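The Long Life of a Tablecloth
In many homes the cloth stays on the table all day, and the rest of the household finds its place on top of it. 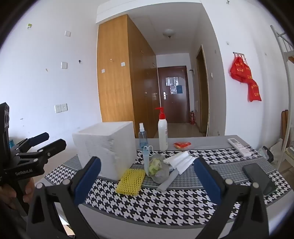 A patterned cloth on the table, with a tall wooden wardrobe behind. Photo: Ewan Leckie

When my grandmother moved to a smaller flat, she gave away her chairs, her radio and most of her books. She kept 7 tablecloths. My mother found this strange, because there was only one table to put them on. But my grandmother answered that a table can be replaced in one afternoon, and a cloth needs thirty years before it is soft enough.

I thought of her in June, when I visited the workshop of Vija Lapiņa in Jurano. The town is small and lies at the end of a bus line. From the stop you walk uphill past the school and a closed bakery, and then you hear the workshop before you see it. Two looms were working that morning. The third was waiting for a part from Furkow, the firm that still makes them, and it had been waiting since winter.

Lapiņa does not weave much herself any more. Her shoulders are tired. Most of her day goes to mending, and people send her cloths by post from quite far away. There are burns from irons and candles, holes made by mice, corners which a dog has eaten. The most common damage is at the edge of the table, where the cloth bends in the same place for years and the threads get thin.

"They always write to me that it is only an old thing," she told me. "Then they pay more for the parcel than a new one costs."

She showed me how she works. First the cloth is washed and left to dry flat. She never mends a dirty cloth, as the colours cannot be matched. Then she looks for thread on the back side, inside the hem, where the light has not reached. From there she takes a few centimetres and compares them with the spools on her shelf. A small hole can take a whole morning. For a large one she weaves a new piece and sets it in, and she asks the owner before she does so.

The cloths of this region were first made for feast days. A bride brought them to her new house, and they stayed in a chest with dried lavender. Everyday use came later, when printed cotton became cheap. In the shop called Karam, on the main street, an old price list hangs in a glass case, and there are already eleven kinds of printed cloth on it, against two woven ones. The owner let me hold a sample. It was thin and a little stiff, with blue flowers that did not quite meet at the seam.

Plastic-coated cloth followed, and many families changed to it gladly. I understand them. You wipe it once and the jam is gone. My own parents had one with lemons, and I did my homework on it for 10 years. When it was thrown out, the marks of my compass were still in it.

Now the woven ones are coming back a little. A new label, Celo, ordered a series from the Jurano looms last year and sold 997 pieces. Lapiņa was pleased with the order, although she found the colours too pale. "For people who do not eat beetroot," she said.

Before I left, I gave her a cloth of my grandmother's, the green one with a wine stain near the middle. She held it against the window for a long time. The hole at the fold she would close, she said, but the stain she wanted to leave where it was. It came back to me by post in September, and it is on my table now, under the bread and the letters I still have to answer.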